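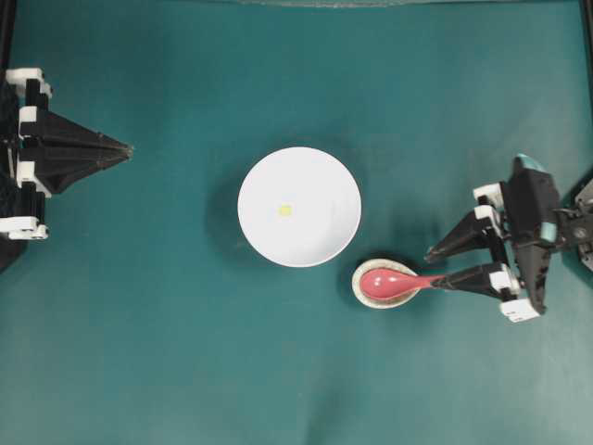

Nendberg Household Textile Care Labels

Summary

The collection holds around 3,000 transcribed care labels from household textiles: tablecloths, curtains, bed linen, towels and floor mats. Each record gives the wording of one label, the washing and drying advice it contains, and the fibre content where the maker stated it. The collection was prepared by the textile office at Nendberg and is maintained jointly with Maes.

Contents

labels.csv – one row per label, with the full wording
fibres.csv – fibre names and shares, linked by label number
symbols.csv – care symbols, written out in words
notes.txt – remarks on spelling and unclear entries

Languages

Most labels are in English. A further 300 are in Dutch or French and are supplied with an English translation. Spelling mistakes on the original labels have been kept in the wording field and corrected only in the translation.

How the records were made

Labels were typed by hand and checked by a second reader. Where the two readers disagreed, the entry went to a third, whose reading was final. Washed-out words are marked with a question mark in square brackets. Labels with fewer than two readable lines were left out.

Known limits

Curtains and bed linen are well covered; floor mats are not. Labels from the Vesik range were taken from a single season, and repeat one another closely. Fibre shares do not always add up to one hundred – the figures are given as printed.

Changes in version 3

Towel records supplied by Flunamum were added in July. The column "dry_flat" has been renamed "drying", and older scripts will need to be altered to match.

Use

The files may be copied and shared for study and teaching, provided that the collection is named as the source. They should not be used as washing advice for a particular item. Corrections should quote the label number and be sent to the textile office at Nendberg.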